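Clear shelves, round two

I've been putting off writing this up because I wanted the second batch of runs finished first. They finished on 29th October, so I have something to report.

The question I've been working on is how much a wrist camera can do by itself when the shelf is transparent. Most of our earlier grasping work used opaque bins. Depth sensing does fine there. Put the same products on clear acrylic and the depth map fills with holes, and where it doesn't have holes it often has the wrong number. The edges of the plastic pick up reflections, and the planner reads those as surfaces.

The usual fix is to complete the depth map before planning. We did that for most of June with a model we call Bivley. It helped, but it was slow, and it tended to invent a solid shelf a little above the real one. The fingers then stopped short and closed on air.

The newer method, Cilero, skips completion. It takes the color image from the wrist, picks out each product, and predicts a grasp line and an approach height for that product directly. The height gets corrected as the arm comes down, using how fast the printed parts of the package grow in the image. Labels turn out to be good for this. They have lots of sharp detail and they don't change when the plastic around them does.

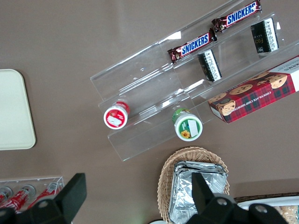
Giraldo Group, Manipulation and Sensing

The tiered stand is the hard part of the layout. Two Snickers bars lie on the top tier, small dark packages stand upright on the middle one, and a pair of round containers sits on the lowest, so one straight-down view has to cover several heights. The shortbread box lies at a diagonal across the stand. The foil packets in the basket are difficult for a different reason, which I'll get to.

We ran 265 pick attempts with each method, same products and same starting positions. Bivley got 113 of them. Cilero got 114 on the first batch, which was disappointing after all that work. Magnus Rankin went through the logs and found that the height correction was being applied one step late, so the arm was always acting on old information. With that fixed, the second batch came out well ahead. I'm holding the number until we've repeated it on the other arm.

What still fails is foil. Crumpled foil has no label to track, and the highlights slide across it as the camera moves, so the growth estimate jumps around. For now the method checks how steady the estimate is and falls back to a slow descent with a contact stop if it isn't. That works but it adds 2 seconds to each pick.

Upright packages are the other weak spot. From straight above, the camera gets mostly the top edge and a narrow bit of the face, and the grasp line sometimes comes out turned the wrong way. I want to try tilting the wrist before the final approach. It costs time, but I think it would save more in retries.

Next I'm moving the training code over to Sidura so the two arms can share a config. After that I'll rerun everything with the lights moved, which I expect to hurt. I'll post the full table when it's done.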